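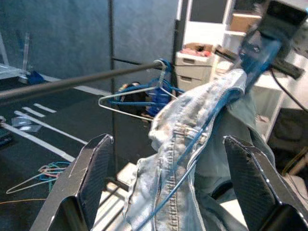
## 4. Hanging the Stonska drying rail

Pick a wall you don't mind drilling. The rail carries 25 kg, which covers most wardrobes and all reasonable ones.

1. Hold the bracket level and mark its 6 holes in pencil. Biro is forever.
2. Drill, then push in the plugs supplied. If one spins, the hole is too big and you have our sympathy.
3. Screw the bracket on and slide the rail in until it clicks.
4. Hang heavy things, such as jeans, nearest the wall. Thin wire hangers are fine if you space them out.

**Note:** Leave 200 mm clear above any radiator.

**Caution:** The rail is not a pull-up bar. Rizwan in our spares department can tell when it has been used as one.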